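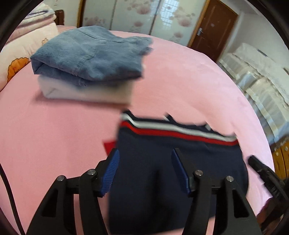

Open jaws, folded navy garment, pink sheet.

Research > Manipulation > Stetilport > Gallery

Stetilport: laundry by hand-held gripper

The claim behind Stetilport is a simple one. Give people a pair of grippers to hold, let them tidy clothes in ordinary bedrooms, record what the grippers see, and train a robot on the recordings. No robot has to be in the house while this goes on. Lamisi Issahaku runs the collecting and is keen on it. I was asked to write the notes for this page and I am less keen, so read them with that in mind.

The picture at the top of the page is a fair sample of the view the method works from. The blue ribbed pads get a lot of credit in our project talks. I'd like to see the same trials run with plain pads before I believe the ridges matter, and so far we haven't run them.

Look at the navy bundle between the fingers. It is thick and rounded, with a striped band along the top, and it has been folded already. A person knows roughly how many layers to take hold of. The recording holds the picture and the movement of the fingers, and whatever the person felt through the handle is lost. Etornam Agbenyega thinks the model can work that out from enough examples. Perhaps it can.

The denim and the off-white item stacked behind it are a different worry. In our July trials the trained arm did well on single garments and poorly on anything with a neighbour close by. The summary slide gave one success rate for the lot, and I think that was a mistake.

On the numbers: the Darkadel set has 1720 recordings from 18 homes. That sounds like plenty until you ask how many people did the folding, and the answer is 2. Both are tidy folders. I don't know what the model would make of my airing cupboard.

Gilmartin, the older set, was made by driving the arm directly. It is slow to collect and dull to watch, and it still wins on towels. The comparison on shirts is being rerun with new folders before we put any figures up.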